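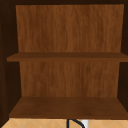 Flitik is a small word list for people who write labels for the kitchen and the pantry in more than one language. It has 3588 entries, collected from handwritten and printed labels in the town of Hastmont and in the village Zaststead. Every entry belongs to a place in the home, and the place decides which word is correct. For a wall cabinet with a middle shelf and a bottom shelf, like the rendered one at the top, the place codes are cab-mid and cab-bot, and an entry can carry both.

Contents

entries.csv has the words, one in each line, encoded in UTF-8
places.csv has the 16 place codes with their long names
notes.txt has my remarks on doubtful spellings

Columns in entries.csv

id, word, language, place, source, checked

The column source is h for handwritten and p for printed. The column checked is empty when only one person has read the label. Please do not read an empty value as "wrong".

Known problems

In 14 entries the language is not sure, and they are marked xx. Abbreviations are kept as written, so "flr" and "flour" are two different entries. Plural forms are not joined with the singular. I wanted to repair this in version 3, but the work on the spices took longer than I planned.

Use

You may use the list for teaching, for printing and for spell checking. If you publish something with it, please write the name Flitik and the version. The earlier list from the Pangilinan shop is included with permission, and its entries have an id which starts with P.

Corrections are welcome, best with the id of the entry. The next reading of the list is in November.

Rigoberto Echeverri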